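Week 3 handout: Teaching by hand, teaching from a distance

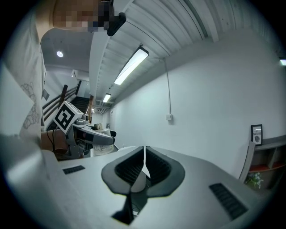

Last week we left off with the question of where a robot's examples come from, and I promised we would get our hands on the answer before we went any further with the math. So please read this handout before the lab, even if you only skim the second half, and bring it along with you, as the worksheet refers back to it quite a lot.

There are two broad ways of showing a robot a task that matter for this course. In the first, you do the task yourself while holding a gripper, and the gripper's camera and tracking record what happened. In the second, you sit or stand at a set of controls and drive a real arm through the task. Both give us what we call a demonstration - a recording of what was seen, where the gripper was and how far open its fingers were, all lined up in time. The learning software we use, Karaki, takes either kind, and it is fairly forgiving about which one you started with.

Hand-held demonstrations

Most people take to this one quickly, and I think you will too. You already know how to pick up a bottle, and the tool lets you use nearly all of that knowledge. The trouble is that you know too much! Your wrist will do things that the Indton arm can't follow, and you will do them without noticing. So move a little slower than feels natural, keep your elbow in, and try the motion once with the arm's reach in mind before you record it.

With two grippers there is the added matter of keeping them in step. If your tools carry marker cubes, the printed faces have to stay visible to the camera that is looking for them. A sleeve or a thumb over the pattern is enough to lose the position for a moment, and a moment is plenty to spoil a handover. We will spend a good part of the lab on just this.

Remote control

For the second method we use the Trinell station at the back of the lab. Every motion you record there is one the arm has really made, so the question of reach never comes up, and that is a great comfort when you get to training. What you give up is speed and feel. You can't sense the weight of a cup through the controls, and there is a small delay that makes most newcomers overshoot and then correct, and overshoot again (I still do it myself on a Monday morning). Those corrections go into the data along with everything else. A few of them are useful, as they show the robot how to recover. A whole recording of them teaches it to dither.

What makes a good set

Each pair will record 100 demonstrations over the term, and I would much rather see them spread out than done in one heroic afternoon. Change the starting position of the object between recordings. Change who is holding the tool. Start and end in the same way each time, fingers open, with a short pause. If you drop something, keep the recording but tag it as a drop, and we will come back to those in the unit on failures.

For comparison, the Bretau set that you will download for the second assignment holds up to 4,000 recordings, many by people who had clearly grown tired. Look at a handful from the beginning and a handful from the end, and write down what changes in the way the gripper approaches the object.

For the lab

Work in pairs and swap roles after 5 recordings. The person who isn't demonstrating watches the tracking display and calls out if it drops.

Please also finish the short reading on time alignment, up to the section on filtering. We will pick up from there with your own recordings on the screen.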